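Ticket: heater in Ginville break room tripping breaker / no heat
Opened 2013-12-19
Status: open, waiting on part
Unit: Fleso wall heater, the older one, not the Waaka upstairs

Reported: heat cuts out every morning, comes back by lunch or doesnt. Thermostat set to 68, room never gets there. People wearing coats in there. Light table is back against the wall under the thermostat for now so nobody blocks the vent.
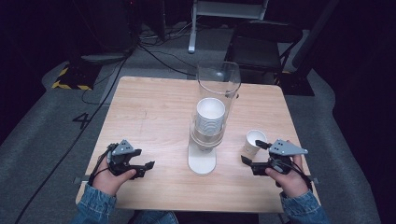
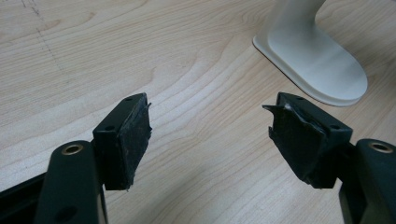 Light wood table, both pics. Cup dispenser on it in the first.

Log

1. Reset breaker. Held 28 min, tripped again. Fan still running when it went.

2. Swapped to the other breaker in the panel, same size. Same thing. So not the breaker.

3. Pulled front cover. Lots of lint, vacuumed it out. Filter was last changed in May per the sticker. New filter in. Ran longer but still dropped out before the room warmed up.

4. Checked voltage at the terminals with fan off, then on. Reads 110 with fan only, sags to 100 when the element kicks in. Too much drop. Feed or a bad connection somewhere.

5. Tightened all 3 screws on the terminal block. One was real loose and browned. Cut the wire back, restripped, put it back on. Drop is better, not gone.

6. Thermostat. Jumped it out, heater came on right away. Put it back, nothing til I tapped it. So thats also bad. Two problems not one.

Asked Mukent for the thermostat and a new block. Thermostat they have, block is on order, no date given. Do NOT sub the Waaka block, holes dont line up, tried that last winter.

For now: breaker off, sign on the panel. Please leave it off. Somebody turned it back on at lunch yesterday and the browned end was warm when I got there.

Space heater ok if its plugged straight in the wall, no power strips, and not on the same outlet as the microwave.

Still to do:
- replace block and thermostat togehter
- recheck voltage under load
- look at the junction box above the door, havent opened it yet
- close ticket after one full cold morning with no trip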